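March 2020, Friday

**Hide glue, batch 7, and the clamping jig**

Carried on from the last entry. Batch 6 was thrown out this morning. It had gone thin and smelled sour, my own fault for leaving it in the pot over the weekend with the lid off. Washed the pot with hot water only, no soap.

## Mixing

Used the Riris granules again. There is most of a tub left and I'd like to finish it before opening the Astix. Soaked in cold water from the tap overnight, granules just covered, then topped up a little in the morning as they had drunk the lot. The swollen granules looked even, no hard centres when I pinched one.

Pot set low. The dial on it is not to be trusted, so I worked from the thermometer clipped to the side. It wandered up once when I was on the phone and I pulled the lid off until it came back. After that it held steady.

Consistency off the brush: a thin unbroken string, then drops. Slightly thicker than batch 5. I didn't thin it.

## Test joints

Offcuts of beech and spruce, all planed the same day, end grain kept out of it. Two sets:

- Set A: parts warmed on the radiator shelf first, glue brushed on both faces, rubbed together and left without a clamp.
- Set B: parts at room temperature, glue brushed on one face, clamped straight away.

Set A grabbed well. By the fourth rub I couldn't shift the pieces by hand. Set B was slower to assemble, as I was fumbling with the clamps, and on at least two of them the glue had started to skin before I got pressure on. I expect those to fail and have marked them with a pencil cross so we don't mix them up with the good ones.

The workshop was cold first thing, which doesn't help. If anyone repeats Set B, put the heater on an hour before and have the clamps already opened to width. I wrote the same thing in August for the opposite reason (glue staying soft too long) and didn't read it back before starting.

Left everything overnight under the bench. Please don't knock the tray.

## Cauls and padding

The old cauls leave marks on spruce. You can see them on the Istavix practice top if you hold it to the window - a row of small dents along the lower edge, worst where the clamp heads sat. Packing tape over the face of the caul stops glue sticking to it but does nothing for the dents.

Options I went through: cork (we have a roll, but it crumbles at the edges), leather (good, and I don't want to cut up the last decent piece), folded newspaper (prints on the wood if any glue squeezes out), and sheet foam. A soft sheet spreads the load but lets the joint slide, so it wants to be thin and fairly firm.

A flat pink slab with straight edges and a smooth matt face would at least be easy to mark out in pencil. 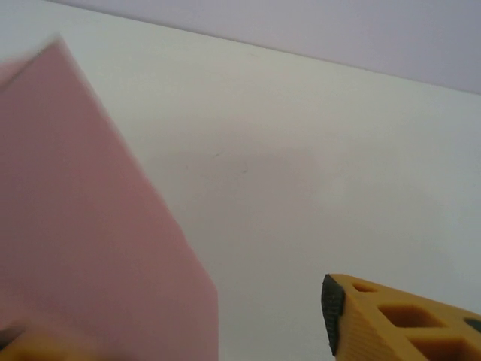 ## Pressure

Tried cork and leather under the same clamp, one turn past snug, on scrap spruce. Leather left nothing. Cork left a faint texture that went away when I damped it with a warm cloth. Bare caul left a dent that did not go away.

I don't think we need anything like the pressure we have been using. The rubbed joints in Set A had none at all and the glue line on those is the neatest on the tray. For the bars I would go down to the small cam clamps and leave the iron ones on the rack.

## Marty

Took the back off the Marty mandolin at last. It had been sitting in its case since before Christmas with a note saying "buzz". The label inside says 1790, which I take to be a serial number and not a year. One bar was loose for about a third of its length and I could slide a piece of thin paper under it. The old glue came away as brown flakes with a damp brush, so it is hide glue and the new batch should take to it.

Cleaned out the gap, let it dry, and did not glue it today. I'd sooner see how Set A breaks first.

There is also a short crack by the treble side, closed, no movement when pressed. Left alone. Noted on the job card.

## To do

- Break the test joints after the weekend. Set A first, then the unmarked ones from Set B, then the crosses.
- Write down whether each one fails in the wood or in the glue line.
- Cut two leather pads for the small clamps, 110 mm long, from the offcut and not from the good piece.
- Move the glue pot off the window bench. It is in a draught and that may be half the trouble with the temperature.
- Order brushes. The one I used today is shedding and I picked three hairs out of a joint.
- Rest of batch 7 is in the fridge in the jam jar, lid on, dated. Use it within the week or bin it.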